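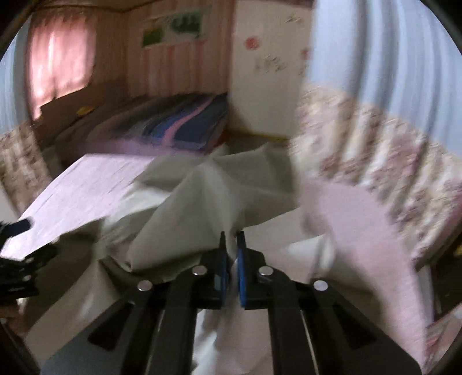
Project report, Nondari hand-held gripper kit (review of a rented unit)

Our group reviewed the Nondari kit for the product evaluation unit. You squeeze it by hand, the fingers close, and it logs what you did so an arm can learn it later. We picked laundry as the task becuase cloth is hard and everybody has some. The blue strips on the inside of the fingers are the part that matters: they pinch a narrow fold and the rest of the pile just hangs there crumpled. Bedroom setting, striped blanket on the bed behind, normal mess.

Setup. 3 evenings, 622 grabs logged. Target was 500 so we went over. 53 thrown out, mostly blurry video when we turned too fast.

Good: light enough, no app login, linkage feels solid. Spare strips in the box.

Bad: manual is thin. Charging port is in a dumb spot. Ketwood (the rental place) took two days to answer an email about the deposit.

Compared to the Emness kit from last semester, better grip on thin stuff, worse battery. Would rent again, would'nt buy at that price. Log file and cost table in the appendix.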